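To: linen-list
From: Helge Dalen, Tevstead Guest Services
Date: 07/06/2024
Subject: Re: Hand towels, sorting and refolding

Dear colleagues,

Thank you for the question from the Longo building, quoted below.

> We have received 589 towels from the laundry and many arrive
> bunched up in the bag. Should these be sent back, or may
> we refold them on site? Some still carry two labels.

Towels that are creased but clean may be refolded on site. Please do not return them to the laundry for creasing alone. The tan terry towels should be laid out singly on a covered table before folding. A towel left in a rough triangle, with the care label at the edge and the woven band along one side, must be opened out fully first. 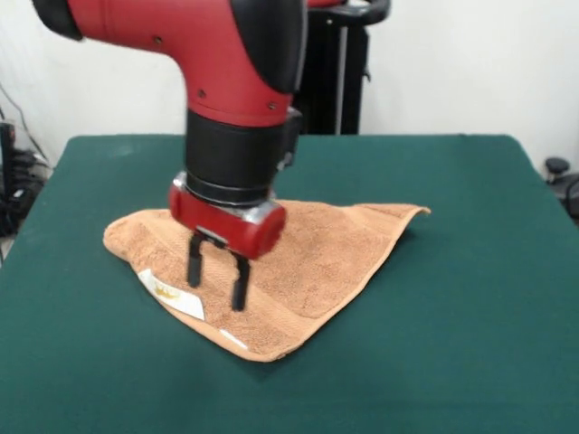 Folding procedure

1. Find the woven band and turn the towel so that the band lies at the bottom.
2. Smooth the terry from the center outward – corners last.
3. Fold lengthwise in thirds, with the care label inside.
4. Stack in groups of 5, folded edge facing the front of the shelf.

Labels are to be left in place, including the smaller strip. Stained or torn towels go in the Pimus bag and are entered on the return sheet. Buildings holding more than 200 spare towels are asked to notify this office before the December order.

Regards,
Helge Dalen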